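The Wall Above the Desk

I have worked in shared offices for most of my adult life, and I have never once seen anyone read the wall. People pin things to it. They print the rules in type small enough to fit on a single sheet, they print a second sheet to clarify the first, and then they go back to their chairs and ask the person next to them how the thing is done.

The standard defense is that posted information is there when you need it. I heard this again in March from Mayuree Srisuk, who manages the office I rent a desk in and who is a patient woman. I had asked whether we might take some of it down. She said the notices were a reference. I asked when she had last referred to them. She said that wasn't the point, and I have been wondering since then what the point is.

My suspicion is that a notice is mostly for the person who puts it up. It ends an argument. Somebody is annoyed about the heating or the passwords, they type for twenty minutes, and the annoyance leaves their body and goes up with four pieces of tape. Fair enough. I have done it myself. But the paper stays on for years after the quarrel, and it gets harder to remove the longer it hangs, as if age made it official. 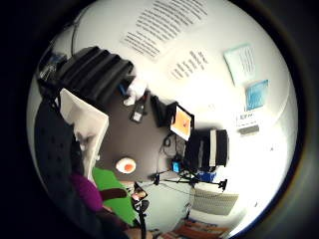 Pictures are treated differently, and I find that telling. When someone hangs up a blue print of water or a calendar of mountains, it is called decoration and considered slightly frivolous. Yet I look at the pictures several times a day. I could draw you the one over my old desk at Jarnance from memory. The procedures next to it I could not quote for money.

Kittipong Sombatkul, who sits behind me, thinks I'm being unfair. New people need something to look at in their first week, he says, and a sheet on the wall is less embarrassing than asking. I grant him the embarrassment. But I was new here too, and I looked at that wall and saw gray texture. You have to lean across a desk full of cables to get close enough to read anything, and nobody new wants to be seen leaning over a stranger's keyboard.

What would I do instead? Less. One sheet, large type, the two things people get wrong most often. If it needs a paragraph, put it in a folder where a person can sit down with it. And put a date in the corner, so that the next tenant has permission to throw it out.

Mayuree has agreed to think about it. She wrote that down on a piece of paper, and I believe she has pinned it up.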